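4.3 Scene Registration and Exclusion Zones

Perform this procedure after the cameras have been calibrated (section 4.2) and before any task is loaded in the Limamik planner. Repeat it whenever a fixture on the table, the walls or the rear rail has been moved.

Before you start

- Both arms are homed and report READY in the Nyberg console.
- The overhead stream and both wrist streams are live.
- The workspace file from section 4.1 is open.

CAUTION: Steps 6 and 7 move the arms. Keep hands and tools out of the cell until the console shows IDLE.

1. In the console, open Perception > Scene and select New Registration.

2. Enter the table height measured in section 4.1. Limamik uses this value as the lower limit for both grippers.

3. Select Capture Background. The module averages 50 depth images and stores the result as the static layer.

4. Mark each fixed item as STATIC. This includes baskets, uprights and any line strung between them. Leave trays, cards and other items that will be handled as DYNAMIC.
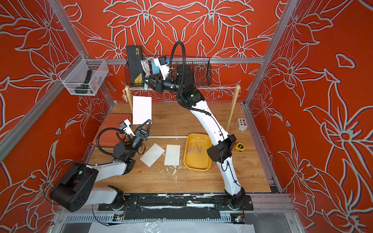

Figure 4-6. Clothespin cell during registration, left arm over the table, right arm at the rear basket.

5. Thin items such as string, rods and cable are often missing from the depth layer. Add them by hand with Draw > Segment. Click both end points in the overhead view, then set the clearance radius to 34 mm.

NOTE: Patterned wall coverings do not affect depth capture, but they can produce false matches in the color detector. If labels appear on a wall, select Mask > Outside Table Plane and run the detector again.

6. Select Check Reach. Each arm visits its test poses at reduced speed. Poses that cross a STATIC volume are skipped and listed in the log.

7. Select Check Shared Zone. The planner moves the left arm and the right arm into the overlap area in turn. Only one arm may hold the zone lock at a time. If both locks show green, stop the test and restart the Dridesau lock service.

8. Save the registration. The file is written to the active profile and is loaded at the next start.

Cable loops at the wrist

The collision model treats each wrist cable as a fixed capsule. It does not follow the real shape of the loop. When an arm works close to the rear rail, increase the capsule length under Arm > Attachments until the loop is fully enclosed in the overlay. Check this for each arm separately.

Error codes

E363 Static layer is older than the camera calibration. Repeat from step 3.

E427 Segment end point lies outside the workspace file. Delete the segment and draw it again.

If E427 returns after the segment has been redrawn, export the scene log and open it in Inetti Viewer to compare the table frame with both arm base frames. An offset between the two bases must be corrected in section 4.2.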